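Review: Vulo Hand-Held Gripper Set, October 2018
Shares 74 | Comments 3

The Vulo set is supplied to sites that record handling tasks by hand before a robot cell is commissioned. Borkureck evaluated it over 4 weeks, with attention to setup and routine care. Assembly follows a printed sheet and requires one hex key. The wide lens is calibrated against a board — a step that must be repeated after any knock.

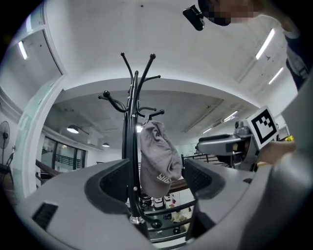
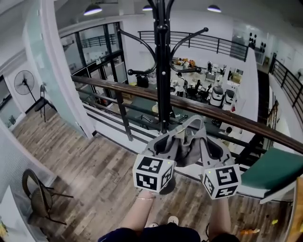

Daily care consists of wiping the lens, checking the finger travel and inspecting the printed markers. The manual recommends service after 1,000 grasps, a reasonable interval. Marker faces deserve the most attention, as a scuffed border delays tracking. Soft goods on a coat rack, such as the cap and the gray bag with padded loop handles, make a useful acceptance task after service. The spare fingers fit poorly and should be ordered from Kragh instead. The set is recommended, with that reservation.

Comments (3)

irkis_user: Does the calibration board come in the case?

benchnotes: It does, under the foam. Keep it flat.

mk4: Our spare fingers were also tight. A light sanding fixed them.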